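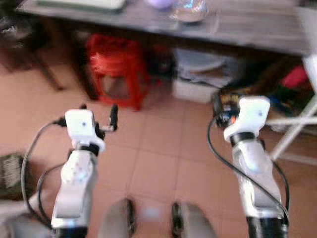 Abb. 2: Zwei weiße Arme über Fliesenboden, dahinter ein grauer Tisch

4.2 Notruf am Berg: Notfallsender Trernari in Betrieb nehmen

Vor der ersten Tour muss der Sender registriert sein. Ohne Registrierung wird der Alarm zwar abgesetzt, die Leitstelle erhält aber keine Kontaktdaten.

1. Akku vollständig laden. Die Leuchte wechselt von Gelb auf Grün.
2. Sender im Freien einschalten und warten, bis zwei kurze Töne folgen.
3. In der App Fedetti den Menüpunkt »Gerät koppeln« wählen und den Code von der Rückseite eingeben.
4. Mindestens eine Kontaktperson mit Rufnummer eintragen.
5. Testmeldung senden: Seitentaste 2 Sekunden halten, dann loslassen.

Hinweis: Bleibt die Testmeldung aus, Standort wechseln – enge Schluchten und dichter Wald schirmen das Signal ab. Fehlercode 26 bedeutet, dass die Registrierung noch nicht abgeschlossen ist.

VORSICHT: Die rote Taste löst einen echten Rettungseinsatz aus. Nicht zum Testen verwenden. Bei Fehlalarm sofort »Abbruch« drücken und den Rückruf der Leitstelle annehmen.

6. Sender außen am Schultergurt befestigen, Antenne nach oben.

Die Kontaktdaten jedes Jahr im November prüfen. Das Wechseln der Halterung Cokach steht in Abschnitt 4.3.

Stand: 21. August 2018, Redaktion: Shaimaa Ragab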